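Soup month, week whatever

I made the Clokport bean soup again and I think I've finally got it where I want it! Mwanahawa Chege sent me the recipe back in February, after I moaned in this newsletter about my sad freezer, and I've been fiddling with it ever since. The big change is the onions. I used to give them five minutes and call it done -- now they get a full 17, low heat, lid on, and they go all sweet and slumpy. (My kids still pick them out. Fine, more for me.)

I also cut the garlic down to 2 cloves and switched to the dried beans from Masanja, the little grocery on Gerngate Road. They need a night in water, so you do have to think ahead, and I'm terrible at thinking ahead. Canned beans work too, just rinse them well and put them in for the last 15 minutes.

It makes 8 bowls, or six if my brother's over. Freeze it flat in bags and it thaws in no time.

Next time I'm doing bread, the seedy kind they sell at the Buvside market. I've had two flops so far, so if you have a loaf that never lets you down, hit reply and send it my way -- I'm begging you!
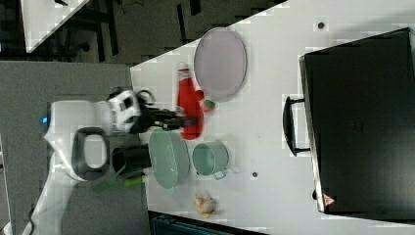
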